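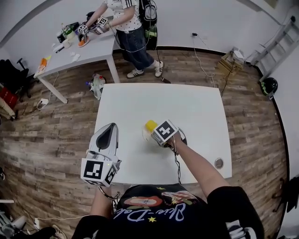

Two of us on the hand-held grippers at the shared shop, marker cubes on top

Marker cubes keep losing tracking when I turn my wrist

Posted by flundton_garage

We've been building hand-held grippers at our shared workshop since August – printed bodies, a marker cube on each, cable down to the laptop. Tracking is fine until I roll my wrist, then the pose jumps. Bigger cubes? Second camera?

vilela_bench
Check your print first. Mine jumped like crazy and the patterns had no white border, so the corners got lost at an angle. I reprinted with a wide margin on matte paper and it went from around 11 dropouts a run to 2. Also lock your exposure!

Favport Rob
second camera. done

videro_tinker
I'd try the margin thing before spending money. And tape that cable to your forearm – mine was tugging the cube a hair every time I reached across the table, and I blamed the software for weeks.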